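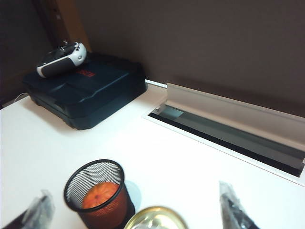

Is the Bassey box set worth buying if you already own the records? Only if you care a lot about the radio sessions, and even then I'd wait for a lower price.

I say that as somebody who likes country harmony singing more than is reasonable. The Bassey Family cut three albums for Stesel, a small label that put out a lot of gospel and a little country, and I've had all three for years. *Muvevden Road* is the good one. The other two have a handful of fine songs each and a good deal of strings.

Now a reissue outfit called Bronarum has put the whole lot on 5 CDs with a hardback book, and the sticker on the shrink wrap promises "the complete story." I've been burned by that word before.

## What you get

Discs one through three are the albums, one per disc, each padded out with singles. Disc four is alternate takes. Disc five is the radio material, 60 minutes of it, and most of what's new to me is there.

The albums have been remastered. I played *Muvevden Road* against my old LP several times, late at night with the phone off, and I can't say the new one wins. The bass is fuller. The voices have been pushed forward, which sounds exciting for a song or two and then starts to wear on you. That family sang close together and at a middling volume, and the old pressing lets you hear them doing it. On the CD the lead is practically in your lap.

Disc four is a slog. There are 2 takes of "Carry Me Over the Hill" back to back, and I had to check the track list to be sure I hadn't hit repeat. A specialist might want them. I played the disc through once for this review and don't expect to again.

## The radio disc

Okay, this is where the money went. The sound is rough in spots, with hiss and one nasty dropout, but the singing is looser than anything on the albums. No strings! The youngest sister takes a verse on "Winter Wheat" that the studio version gives to her brother, and she's better. I would have paid full price for this disc alone in a cardboard sleeve. Bronarum doesn't sell it that way.

## The book

Ebuka Nwosu wrote the notes, and he's careful about session dates and who played what. He is less careful about the breakup. We get a paragraph saying the family "went their separate ways in January," and then it's on to the discography. Was it money, church, a marriage? If he couldn't find out, he could have said so. For a set that calls itself complete, that's a big hole.

The print is small and gray, and the photo captions are set sideways – a choice I'd love to have explained to me.

Mine is number 1098 of a numbered edition, though the package doesn't say what it's numbered out of. Make of that what you will.

## Who should buy it

If you have none of the records, find a used copy of *Muvevden Road* first and live with it a while. If you have them all, borrow disc five from a friend. I'm keeping mine, but the first four discs have already gone back on the shelf and the old LP is on the turntable.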